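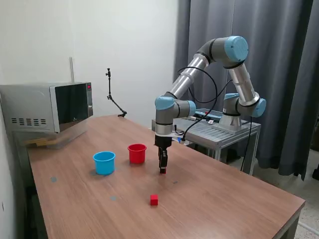 Rhea Rivera

April, 6:40 am, so keep this short.

Windows. Specifically, the draughty ones. Had a pile of emails after the last issue asking if it's worth pulling out old timber sashes and going double glazed, or if you can get away with patching. Answer is annoying: depends on the frame. Poke the bottom rail and the sill with a screwdriver. If it sinks in, you've got rot and no amount of weatherstrip is going to save it. If it's solid, keep it for now.

We did our own place in Alenthorpe over two winters. First winter was the cheap go. New brush seals on the sashes, a bead of caulk where the architrave had pulled off the plaster, and secondary glazing panels (acrylic, magnetic strip) on the three bedrooms facing south. Came to $700 all up, including the caulk gun I lost and had to buy again. Bedrooms were noticably better. Lounge, not so much. That window is huge and the frame had gone soft on the left side where the gutter used to overflow.

So the lounge got replaced. Two quotes. Trekik came in at $2,205 fitted, Ocampo at $1,962 fitted but with making good left to us, meaning we'd be patching the plaster and painting the reveals ourselves. Went with Trekik. Couldn't face more sanding. Your mileage etc. 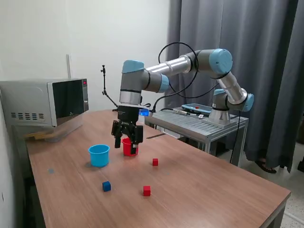 Things I'd ask before signing anything. Is it a full frame replacement or an insert? Insert goes inside the old frame, quicker, cheaper, but you lose glass area and whatever's wrong with the old frame stays wrong. What's the spacer? Plain aluminium spacers run cold at the edge and that's where you get the condensation line in the mornings. Ask for warm edge. Is the low-e coating included or is it an extra? One of ours was an extra, over $200, and it was on page three of the quote in small type.

Also ask who does the flashing. Glazier thought the builder did it, builder thought the glazier did it. Sorted in the end but there was a fortnight of plastic sheeting and gaffer tape. Cat hated it.

Mirta Ibarra wrote in from out past Stodurska asking about condensation on brand new double glazing, on the room side. Mirta, it's probably not the window. You've sealed the place up and the moisture from the shower and the dryer has nowhere to go. Run the bathroom fan longer, vent the dryer outside, crack a window for ten minutes after breakfast. If the fog is between the panes that's different, the seal's failed, ring whoever sold it to you and dig out the warranty.

Couple of leftovers. Heavy lined curtains with a proper pelmet do more than you'd think, and they can go up in an afternoon. Don't caulk the weep holes at the bottom of the frame, they're meant to be there, water has to get out. And don't paint over the brush seals. I did one. It's now a window that doesn't open.

Next month is under-floor batts, if I can get anyone to crawl under there with me. Send questions before then, the short ones get answered first. Photos of your sills welcome, the uglier the better.

Recent items
Door snakes and other cheap fixes
Is your ceiling hatch leaking heat?
Reading a glazing quote without a headache
Gutters before autumn, please
Readers' letters: the mouldy wardrobe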